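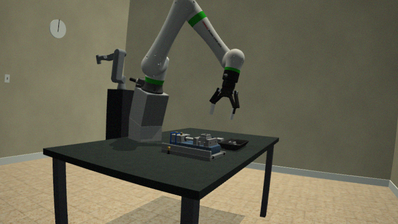
OK, so if you've been waiting on the footbridge at Stincombe like I have, I've got good news! It opens again on 8th June, and I plan to be standing there with a coffee when they take the barriers away.

You'll remember it shut back in January, after the river came up over the lower path and took a good chunk of the bank with it. I walked down the next morning and there was a shopping cart wedged under the railings and a very confused goose. Since then it's been the long way around for everybody on the Prultier side -- up past the tire place, over the road bridge, back down through the parking lot. I timed myself once and it added 14 minutes, and that was without stopping to complain to anyone.

Nyaga, the firm doing the repairs, has put in new footings on the east bank and replaced 605 deck boards. I know the number because it's on the notice by the steps, and I thought it was a typo until I walked over to the fence and had a look at how long the thing is. The boards have a grippy strip down the middle now, so those of us who used to skate across every time it rained can relax a bit. The railings are the old ones, cleaned up and painted the same dark green as before (I was worried they'd go gray, I'll admit it).

A few things to know before you head over. The steps on the west side will stay closed for two more weeks while they finish the handrail, so use the ramp. Bikes are allowed but you're supposed to walk them, same as always, and we'll see how that goes. The lower path toward Flisier is still shut and there's no date for it yet. I called and asked, and the very patient person on the phone told me they have to wait for the bank to settle before anyone can lay gravel on it.

The bus that's been running the detour keeps going until the end of the month, which I'm glad about, because my neighbor's knees are not up to that ramp and she's gotten pretty fond of the driver.

Barriers come off at nine in the morning. If the weather's bad they'll still open it -- bring a coat!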